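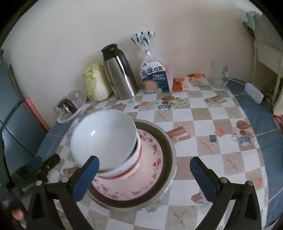 Home Features Materials Kitchen Back issues Subscribe

June
By the Materials Desk

The grey line on the dinner plate

A glazed plate in daily use will pick up grey marks long before it chips. They look like pencil strokes, usually curved, most of them in the centre of the plate where the knife does its work. Owners tend to read them as scratches and put the plate at the back of the cupboard. In most cases the glaze is intact. The mark is metal, left behind by cutlery, and it sits on top of the surface.

Glaze is a glass. It is made mostly of silica, with alumina to stiffen the melt and fluxes to bring the melting point down to something a kiln can reach. Once fired, a sound stoneware glaze is harder than the stainless steel of a table knife, so when the two meet under pressure the steel gives way first. Whether it leaves a visible mark depends on how smooth the glaze is. A fully melted gloss surface offers little for the steel to catch on. A matte surface is often matte because it is full of very small crystals, and these work like a fine file.

That explains the complaint heard most often in tableware shops, that the expensive matte plates marked within weeks while the cheap glossy ones from the first flat still look new. Price has little to do with it. The Lykkegaard range, sold in this country in four matte colours and one gloss, is thrown from the same stoneware body throughout and fired on the same schedule. The gloss version marks lightly. The charcoal hides its marks and the chalk shows every one.

What testing can tell you

Kudumero, a small contract laboratory that works mainly for importers, runs a marking rig in which a weighted steel blade is drawn across a glazed tile in a fixed pattern. The tile is then washed, dried and graded by eye under a lamp of set brightness, on a scale from 0 to 9. Zero is no visible mark. Anything at 2 or under is generally accepted by hotel buyers, who will be washing the plates several times a day and do not want to explain them to guests.

The rig is useful for comparing one glaze with another. It is less useful for predicting life in a kitchen, as the lab's own notes say. A household plate is cut on at different angles, by knives of different hardness, with food acting as a lubricant. It is then stacked, and stacking does its own damage.

The foot ring

Turn a plate over and there will normally be a raised ring on the underside. On many plates this ring is unglazed, because glaze touching the kiln shelf would fuse to it. The bare clay is abrasive. Put one plate on another and the foot of the upper one rests on the glaze of the lower. Slide it out sideways and the foot drags across the face.

Factories deal with this by grinding and polishing the foot after firing, which adds handling and cost, or by firing the piece on pins so that the foot can be glazed too. Pin firing leaves small rough spots under the rim, normally in a group of three, that can be felt with a fingertip. The Cludier catalogue lists its foot finish for every item, a practice we would like to see more widely copied. Most labels say dishwasher safe and stop there.

At home, lifting straight up costs nothing. Felt or paper discs between plates help with matte ware and with anything decorated over the glaze.

Over, under and in

Decoration is the part of a plate most likely to wear out. Underglaze colour is applied to the clay and sealed beneath the glaze, so it lasts as long as the glaze does. In-glaze colour is fired hot enough to sink into the glass. Overglaze colour, sometimes called onglaze, goes on last and is fired at a lower temperature. It allows brighter reds and pinks and all of the metallic golds, and it stays at the surface where detergent can reach it.

Tilt the plate under a window. If the pattern has a different sheen from the area beside it, or can be felt as a slight step, it is probably overglaze and should be washed by hand. Dishwasher detergent is strongly alkaline and attacks both the colour and the glass holding it. A 56-degree cycle is gentler than the intensive programme, and less powder is gentler than more, particularly in soft-water districts.

Taking the marks off

Metal marks respond to a mild acid or a mild abrasive. A paste cleaner based on oxalic acid, used wet and rinsed well, will lift most of them from a gloss plate in a minute or so. Read the label and wear gloves. Baking soda and water takes longer. Do not use steel wool, which adds metal of its own, and do not use any abrasive on gold or on overglaze pattern.

If a line remains after cleaning and a fingernail catches in it, the glaze has been cut or has crazed. Crazing is a network of fine cracks caused by the glaze shrinking more than the body on cooling. It can appear years after purchase on porous earthenware, as the body slowly takes up moisture and swells. Such plates will stain and are best kept for display.

Replacement stock is easier to find by pattern number than by name. Tranduvow 3286, for example, has been sold under several names while the number on the back stamp has stayed the same.

Related
Reading a back stamp
Bone china and porcelain: the difference in the clay
Hard water, soft water and your glassware
Choosing a knife steel for the table
Why cups lose their handles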